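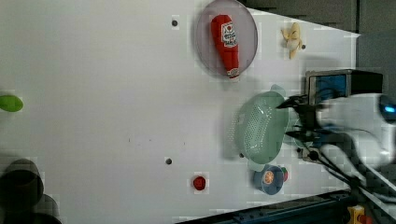

How often should I wash play kitchen toys, and what with?

Jurkavier Help > Home and family > Childminding
Asked in October by Trinidad Cruzado
Viewed 878 times

I've just registered as a childminder in Dastthorpe and will have three children under five from next month, plus my own son Pascual after school. A neighbour whose children have grown up has passed on two large boxes of play kitchen things. There are hard plastic plates, pans and cutlery, hollow plastic fruit, a lot of soft stuffed food, and a few wooden pieces with hook and loop fastening that you cut in half with a wooden knife.

Some of it has been in a loft for years and smells of it. I have been through everything once with washing-up liquid and a cloth, but the smell is still in the soft things.

What I would like to know:

How often do I need to wash it once children are using it every day? The course I went on said "regularly" and left it there.

Can the hard plastic go in the dishwasher?

What do I do with the soft food? Most of it has no label, so I don't know what the stuffing is.

Is it better to use an antibacterial spray or just soap and water? One of the children is nearly 11 months and everything goes in the mouth.

I don't mind throwing some of it away if it isn't worth the trouble.

Comments

Are any of the pieces painted? Old paint on something a baby chews is a different question from germs. - Hallwayphil

A few of the wooden ones are. I've put those to one side. - Trinidad Cruzado

3 answers, sorted by votes

Answer 1 (accepted)
Rodel Policarpio, 304 points
9 votes

I childminded for a long time before going to work in a nursery, so this is what I did at home and what we do now. Check it against whatever your own registration body asks for, as they will want to see that you have a routine and stick to it.

How often. Anything that has been in a mouth comes out of play straight away and goes in a tub on the worktop. That tub gets washed at the end of the day. Everything else hard gets washed once a week. Soft things once a week if you have under twos, once a fortnight if you don't. If someone has had a tummy bug, wash the lot before it goes back out, whatever day it is.

Sort it into hard, soft and wooden before you start, because they all get treated differently and it is a nuisance to be picking bits of felt out of a washing-up bowl.
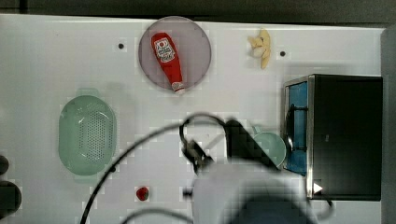 Photo: Rodel Policarpio

Hard plastic. Solid pieces such as plates can usually go on the top rack of the dishwasher on a cool programme. Put the small ones in a mesh laundry bag or they end up on the heating element. Thin plastic can warp, so try one piece first. Leave out anything with stickers on it, as they come off and block the filter. If you are washing by hand, use hot water and washing-up liquid, go round the rims with an old toothbrush, rinse, and leave to dry on a rack. Colanders and sieves need the toothbrush on both sides.

Hollow plastic. Look for a small hole, often at the end or along the seam. If water gets in, it stays in and goes mouldy, and you only find out when a child squeezes it and black bits come out. Wipe these with a soapy cloth and don't soak them. If you shake one and hear water, bin it. I wouldn't try to rescue it.

Soft food. With no label, assume a cool gentle wash at 30, inside a pillowcase tied at the top. Don't use fabric softener. Squeeze each piece in a towel afterwards and dry it somewhere warm with air moving round it. Anything thickly stuffed takes much longer than you expect, two days in winter, and if it goes back in the box damp it will smell worse than it did before. Check the seams before each wash. Once the stuffing is coming out it is a choking risk and it has to go.

For the loft smell, put the dry pieces in a lidded box with a good handful of bicarbonate of soda, shake it, leave overnight, then shake or hoover it off and wash as above. You may have to do it twice. If it still smells after that it is probably mildew in the stuffing and it isn't worth keeping.

Wood. Wipe with a damp soapy cloth, wipe again with plain water, dry straight away. Never soak it. The hook and loop dots collect hair and fluff. A dry nail brush gets most of that out.

Soap or spray. Soap and water is enough for normal weeks. Spray doesn't do much on a dirty surface anyway, so you'd be washing first in any case. If you do use something stronger after an illness, follow the contact time on the bottle and rinse well, especially with a baby in the group.

Last thing, write it down. I kept a sheet inside the cupboard door with the date and my initials. The inspector asked for it both times.

Comments

Thank you, very useful. I shook the fruit and two had water in them so they've gone. - Trinidad Cruzado

Would add that if you keep two sets and swap them over, you always have one clean and dry. - Mrs_T_Oakes

Answer 2
Hallwayphil
3 votes

Agree with most of the above but I'd get rid of more. Secondhand play food is cheap and a child doesn't need forty pieces. We cut ours down to what fits in one Brarnurow crate and it took half the time to wash.

Also check the size of everything. If a piece fits inside a toilet roll tube, keep it away from the baby. Small vegetables and egg halves are the usual ones. I have a separate box on a high shelf for the older ones to use at the table during nap time.

For the painted wood, if you don't know how old it is then don't give it to them.

Answer 3
bex_and_the_twins
0 votes

I just put everything in the bath with some washing up liquid and let the kids do it lol. never had a problem

Comments

Fine for the plates, but please don't do this with the hollow or stuffed ones. - Rodel Policarpio

ok fair, our sweetcorn did go a bit funny - bex_and_the_twins

Related questions

Getting felt tip off a painted table
Do childminders need a separate fridge shelf?
Wooden train track gone sticky in storage
Best way to label spare clothes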